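How I Light a Small Room With Colored Bulbs (and Still Find My Keys)

I got into colored lighting the way most people do, by buying one smart bulb on sale and then making my whole apartment look like the inside of a grape soda. It took me a couple of years to get to a setup I enjoy sitting in, so I'm writing it all down for my sister and for anybody else who keeps asking.

Start with your walls. White or pale walls will take on whatever color you throw at them, and you need much less light than you'd guess. Dark walls and heavy curtains just eat it. My old place in Saltine had a navy accent wall and I kept adding bulbs to it like a fool, when one lamp aimed at the white wall across from it would have done the job.

Next, pick one main color and stick with it for a week. I know, the app gives you a gazillion! Pick one anyway. Purple is the one I get asked about most, and it's also the one that changes your stuff the most. White things go lavender, and anything black stays black, so the contrast gets pretty dramatic.

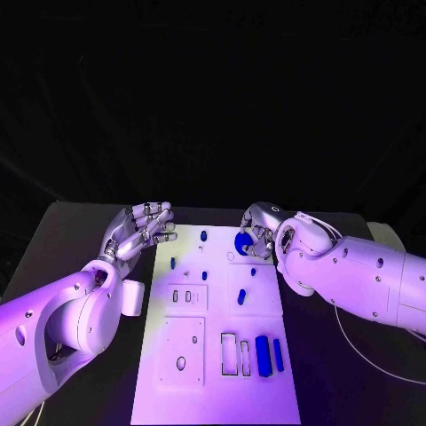 Holroyd, July 2026

If you like it that strong, go ahead, but bring the brightness down before you decide. I run my purple at 6 percent in the evening and it still fills the room. At full blast I get a headache by the second episode of anything.

Then add one warm white lamp, low down, near wherever you put your hands. Mine is a little Forkance clamp light on the side table, 200 lumens, pointed at the floor. Reading, snacks, sorting mail – all of that happens in the warm patch and the color stays in the background. Don't aim it at the wall you just colored or you'll wash the whole thing out.

Placement is where I messed up the longest. Put the colored bulb behind something: a couch, a plant, the TV stand. If you can see the bulb from where you sit, move it. My friend Mirela Batista tapes a strip of parchment paper over the front of hers, which I'd only do with a cool-running LED strip and never with a regular hot bulb, please.

Last bit is the schedule. I use the Vunow app, which is clunky but fine. Make a scene, name it something you'll remember, and set it to fade in over ten minutes. Set a second one for plain white in the morning. I skipped that second one and spent most of an October getting dressed in purple light and leaving the house in one navy sock and one black one.

Oh, and write down your color numbers! The app ate mine after an update and I still haven't matched the old shade.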